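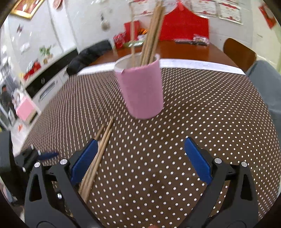

2018-07-12

We eat with chopsticks most nights now, so last week I went through all of ours. They had been living in two drawers and a box from the Cleltwood apartment. I counted 83, an odd number, so one has lost its partner.

I sorted them on the polka dot tablecloth. The plain wooden ones go in the pink cup, which stays on the table. It holds more than I expected, though it gets top-heavy if you put them all in. The rest I bundled up for the camping bin.

Five were split near the tip and went in the trash. I don't bother sanding them anymore.

The good lacquered pairs from the shop in Turkaslow stay in the drawer. They don't like standing wet in a cup. Plain ones don't either, so I dry them flat on a towel overnight first.

Next is the spoon drawer. I would like it done before my sister's family comes in October.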